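Posted Friday, June 21, 2024 by Mohsin Mughal
Filed under: Work & Tools, Days Out

I went to the open day at Planidora last week. They write planning software for robot arms, and they have the second floor of an old seed warehouse in Ustmont, four blocks from the bus station. Tariq Swati, who I used to share an office with, works there now and had been telling me to come since November.

I got there late in the morning and had to sign in twice, once at the street door and once upstairs. They gave me a paper badge and a map of the floor that had the restrooms in the wrong place. There was coffee. The room they use for talks holds 70 people and it was close to full, so I stood at the side.

The first half of the program was all simulation. I had expected to see arms bolted to benches, and those came after lunch, but the morning was spent on a big screen. Tariq ran that part. He had a room set up in the software with one arm, a round black table, a mesh pencil cup with a pen in it and a soda can. The task was to take the pen out of the cup and leave the can alone.
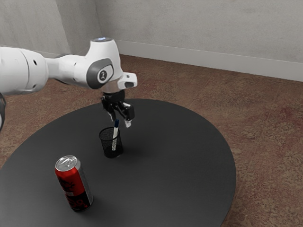

It sounds like nothing, and he said as much. Then he spent 40 minutes on why it takes up so much of their time. A pen in a cup leans, and it doesn't lean the same way every time. The cup is light, so if a finger catches the rim, the whole thing can go over. If the gripper comes straight down on a pen that is tilted, it may close on the cap at an angle and push the pen around instead of holding it. The can is there because a real table always has something else on it, and the arm has to plan a path that stays clear of it.

They change the layout between runs. The pen gets a new tilt, the can gets moved, the arm starts from another pose. Tariq's group does 200 of these for each version of the planner before anyone is allowed to try it on hardware. He showed us the log from one of them and scrolled through it faster than I could read. A woman in the front row asked what counts as a failure. He said a dropped pen counts, a tipped cup counts, and touching the can counts even if the can stays up. I thought that last one was strict, but I can see it if the can is somebody's full coffee.

He also switched between views. There is one from out in the room, where you can see the arm and most of the table, and there are closer ones where you get very little.
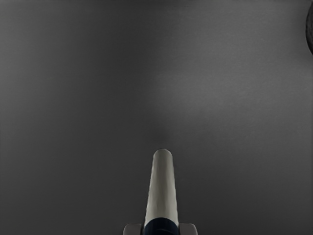
I asked him about the close views afterward, because I couldn't see how anybody would get much out of them. He said a person mostly doesn't, and that I was looking for objects when I should have been thinking about distance. With a wide view it is easy to believe a fingertip is right over something when it is well in front of it or behind it. I do the same thing when I park, so that made sense to me.

The other thing he talked about was lighting. They keep the walls gray and the tabletop dark in this particular room, and the shadows are soft. Another room in the set has a window with hard sun coming through it, and he said the results there are worse. He didn't give a figure and the man next to me wrote down "worse" and underlined it.

Somebody asked why not skip all of this and practice on a real table. Tariq said they did, for the first year, and spent a lot of it picking pens up off the floor. In the software you press a key and the arm is back up out of the way with the cup and can where you want them.

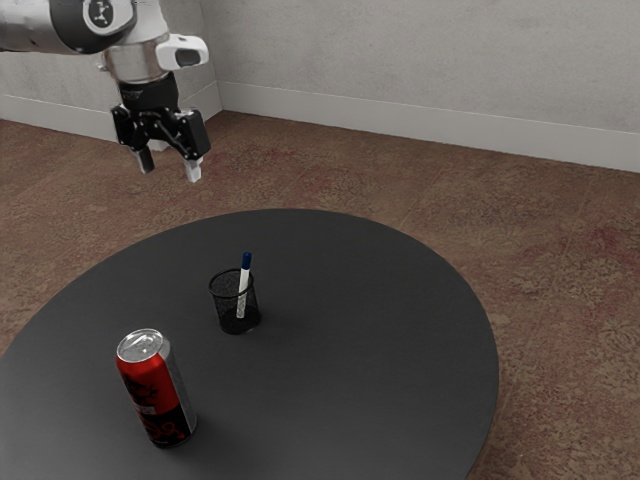
Lunch was sandwiches from Movlow, the deli on the ground floor. I had the egg one. I sat with two people from a packaging company who were there to find out whether an arm could load cartons with mixed items, and who were a little put out by a morning of pens. One of them came around to it by the end of lunch. The other one left.

In the afternoon they opened the lab and let us in four at a time. The wait was long and the turn was short. The arm in there was sorting plastic bottles into bins, slower than I would have done it, and it stopped once with a yellow light on. An engineer walked over, looked at a laptop, and started it again. I would have liked to hear what happened but our turn was up.

Parking on the street is metered until six, so take the bus if you go. They plan to hold another one in November, and Tariq says the lab visit will be longer. I have asked him to fix the map.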